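12th September | Renji Kinoshita
1 min read

Gillies learns to let go

The two-armed rig, Gillies to its friends, has spent the summer on seed packets – thin, slippery and keen to fold. Kastriot Gashi's idea was to train on the fumbles as well as the clean grasps. Over 818 demonstrations went in, 219 of them frankly embarrassing. The new policy now tries again after a miss, where the old one carried nothing to its destination with great confidence. Carnations remain the house favorite.

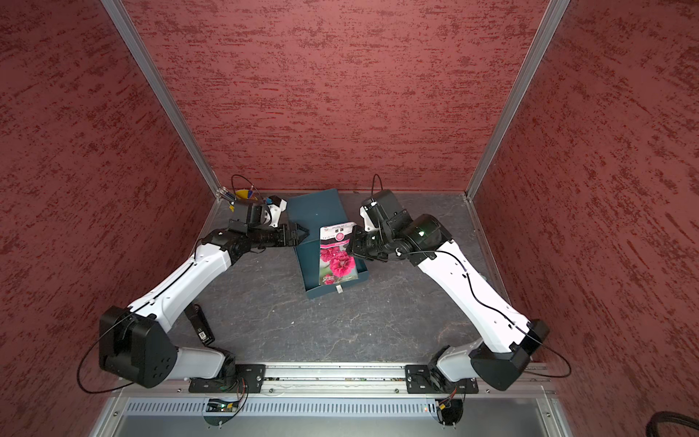
Next up: Idness

Same method, softer packaging. Kastriot is optimistic, as he was in May.

You are receiving this because you subscribed. Unsubscribe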